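Abril | por Shirley Girard
Arquivado em: Relações laborais, Intervenções e discursos

Notas para a sessão de segunda-feira – pausas e trocas de turno no armazém da Faretti

Bom dia a todos, e obrigada por terem vindo tão cedo, sobretudo a quem saiu do turno da noite e ainda não foi à cama. Prometo não me alongar (quem me conhece já está a sorrir, eu sei).

Começar pela história. Quando entrei para a comissão de trabalhadores, as trocas de turno faziam-se num papel colado à porta do balneário. Cada um escrevia o seu nome, o colega assinava por baixo e o chefe de secção dava uma vista de olhos quando calhava. Tinha defeitos, claro que tinha, mas toda a gente sabia onde estava o papel. Depois veio o Plorko, o programa dos horários, e as trocas passaram a precisar de um pedido com 14 dias de antecedência. Quem tem filhos pequenos sabe o que valem 14 dias – uma febre não avisa com tanto tempo.

(Parar aqui, deixar as pessoas comentarem. Beber água.)

Passar aos números do inquérito. Responderam 98 colegas, e agradeço a cada um, até aos que escreveram a lápis e me obrigaram a ir buscar os óculos. A queixa mais repetida foi a das trocas recusadas sem explicação. Logo a seguir vem a pausa da tarde, que no papel são vinte minutos e que, com a distância até ao refeitório novo, fica em cerca de 6 sentados à mesa.

Explicar o que pedimos à direção. Primeiro, que o prazo das trocas desça para três dias. Segundo, que a pausa comece a contar à chegada ao refeitório. O Máté Somogyi, que negociou uma coisa parecida na Ivanyshyn, mandou-me o texto do acordo deles e deixou-me citá-lo. Ler só o segundo parágrafo, que o resto é muito seco. Lembrar que lá as recusas são sempre por escrito, com motivo e assinatura, e que isso também devia constar da nossa proposta.

Se perguntarem pela greve: responder com calma que ainda não estamos aí. A direção aceitou reunir connosco, e eu gosto de ir a uma reunião com a porta aberta. Se a reunião não der em nada, voltamos a esta sala e decide-se em plenário, de braço no ar, como sempre se fez nesta casa.

Não esquecer os colegas da Bolletti, que limpam as instalações e não entram no nosso acordo. Dizer-lhes que podem assistir e falar.

Fechar com o lugar de cada um na conversa. Uma negociação precisa de uma mesa e de assuntos bem separados em cima dela, como os três cubos pequenos que partilham o tampo com o braço robótico amarelo: as trocas, a pausa e as recusas por escrito. Peço-vos que me digam hoje qual deles querem que se discuta primeiro, e que o digam alto, que a sala tem um eco terrível. Há café ao fundo.

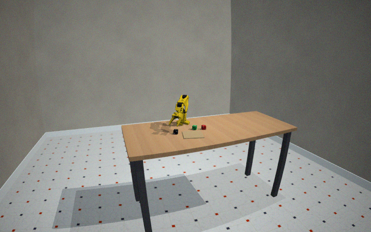
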